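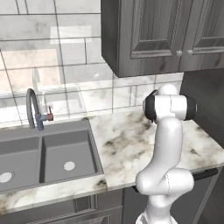

Can a home-made robot arm learn to help at a kitchen sink before it stands in a real kitchen?

It can learn a part of the work in simulation, such as how to reach over the basins without hitting the tap, but holding a slippery plate must still be practised with the real machine.

24th August
By Henryk Szczepańska
Last updated: 17:42

The members of the Korbridge shared workshop have finished the first stage of their kitchen robot, and the second stage has now begun on the computer. The arm carries the name Hekar. It is being built in the evenings by a small group who pay for most of the parts themselves. The cost until now is 1041 pounds, and the most expensive items were the motors for the shoulder and the elbow.

The idea is simple to say and slow to make. Hekar should stand beside a household sink, take a plate from the counter, hold it under the tap and put it in a rack. The group does not want to build a machine for a restaurant. They want something which fits in an ordinary kitchen and which a person with weak hands could use at home.

Work on the real arm started in June. The joints were printed in the workshop, and several of them had to be printed again when the first ones cracked near the screws. The elbow gave the most trouble. In its first version it became too warm after 40 minutes of movement, and the motor switched itself off. A larger housing with more air inside was made, and the new elbow has passed the same test.

While the real arm waits for its wrist cable, the group works with a kitchen model in a simulator. The model has a grey double sink in a white marble counter, a tall curved tap and dark cupboards, one of them hanging above the arm. The arm in the model is white and smooth, with rounded links, and looks much more elegant than the one on the bench, where the wires are still held with tape. The clear part of the counter beside the sink will be the place for the first plate.

"In the simulator we can hit the cupboard a hundred times and nobody must repair the door," says Grabowska, who writes most of the control program. "But I do not trust it for water. The water in my home does not behave like a number."

The cupboard is in fact the main subject of discussion at present. An arm which lifts its elbow high can reach the far basin more easily, but in a small kitchen there is often a cupboard exactly where the elbow wishes to go. Grabowska has put a limit on the height of the upper joints, and the program now searches for a lower path. The price of this is time. With the limit, one movement from the counter to the basin is planned for 24 seconds, and some members find this too slow. Others answer that a person who waits for a clean plate is usually not in a hurry.

The tap is the second question. Its spout is high, so the arm can pass in front of it, but the side handle is easy to knock. The group has not decided if Hekar should open the water itself or if the user should do this. A member with experience in plumbing has asked for the second solution, at least for the first winter.

The gripper is not ready. Two designs are on the table in the workshop, one with soft rubber fingers and one with a flat hook which goes under the rim of the plate. The rubber fingers hold better when they are dry. With soap they have lost several plates, all bought second-hand for this purpose. The hook is safer but it cannot take a cup.

When the wrist cable arrives, the arm will be moved to the small kitchen at the back of the workshop, where the members make their tea. The sink there has only one basin and the counter is shorter than in the model, so the distances must be measured and entered again. The drawings of the joints will be shared with the neighbouring workshop Zunero, which has asked for them to build an arm for its paint room.

People who wish to see the arm can come on any open evening. Old plates, not chipped, are accepted at the door.

Related items
Zunero opens paint room after long repair
How to dry printing filament in a small workshop
Korbridge members repair the laser cutter
New opening hours for the wood bench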